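Courses > Book Arts > Bookbinding 1 > Week 7 handout
Search this site
Enter keywords

Week 7: Pamphlets, grain, and the five-hole stitch

Hi all! These are my notes from the morning session, tidied up a bit for those of you who had your hands full of thread and couldn't write. I've put back a few bits I skipped when we ran short of time.

Grain first (yes, again)

I know I go on about it, but grain is the thing that will save your book. Most machine-made paper has a direction the fibers prefer to lie in, and you want that running parallel to the spine. Take a sheet, bend it gently one way without creasing it, then turn it and bend it the other way. The bend that gives less resistance is along the grain. If you really can't tell, tear a scrap – it tears fairly straight with the grain and goes all over the place against it.

Maham asked whether this matters for a single-section pamphlet. Less than it does for a thick book, but your folds will be crisper and the covers will sit flat. The cream stock from Edetti in the paper drawer is grain long, so once you fold a full sheet in half across the short way you've got the grain going the wrong direction. Cut it first!

Folding and nesting

Fold one sheet at a time. Crease with the bone folder held low, through a piece of scrap so you don't leave shiny marks. Seven folded sheets nest nicely and give you 14 leaves, which makes 28 pages to fill. Any thicker and the inside pages start creeping out past the outer ones, and you'll be trimming forever.

The five-hole stitch

Make a template from scrap paper the same height as your section, fold it, and mark five holes: one in the center, one near each end, and one halfway between on each side. Lay it in the fold and pierce through everything with the awl.

Thread should be two and a half times the height of the spine. Wax it lightly. Then:

1. Start inside, at the center hole, and go out. Leave a tail long enough to tie.
2. Go in at the next hole up.
3. Out at the top hole.
4. Back in at the hole you used in step 2. Watch you don't split the thread that's already in there.
5. Skip the center and go out at the hole below it.
6. In at the bottom hole, then out again at the hole you just used.
7. In at the center. Your two ends should be on either side of the long inside stitch. Pull snug, along the spine and never straight up, and tie a square knot over it.

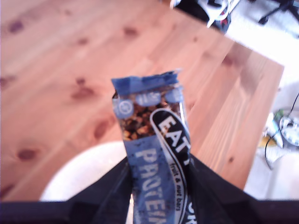
Covers

We used the heavier gray stock, and it needs scoring before you fold it. Cut it a touch taller than the pages if you like an overhang, or leave it flush and trim it all together at the end. Revathi's had a pocket folded into the back flap, and I'm stealing that idea for next year.

For next time

Bring three finished pamphlets, all the same size, in any paper you like. Read the Clementina Cordeiro essay in your packet (the one about the Pledville chapbooks) and pick one sewing choice in it that you'd argue with. Haris has the spare awls if you need to borrow one.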